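Recording a faucet task by remote control in the kitchen simulation
Posted in: Teaching by Demonstration

Lucie Lavoie
Our training center is recording demonstrations in the Cidine kitchen simulation. Operators must turn on the faucet by remote control. Several have asked which view they should rely on while steering.

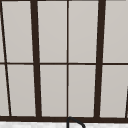

Operators are instructed to keep one camera view throughout a recording. In the current view, only the upper curve of the black spout rises in front of the window. May the view be changed between recordings?

Necati Ertürk
Yes, provided that the change is entered in the log – ours covers 214 recordings. Please lower the view until the handle and basin are shown before steering begins.

Yiğit Tekin
We use the default and have had no complaints.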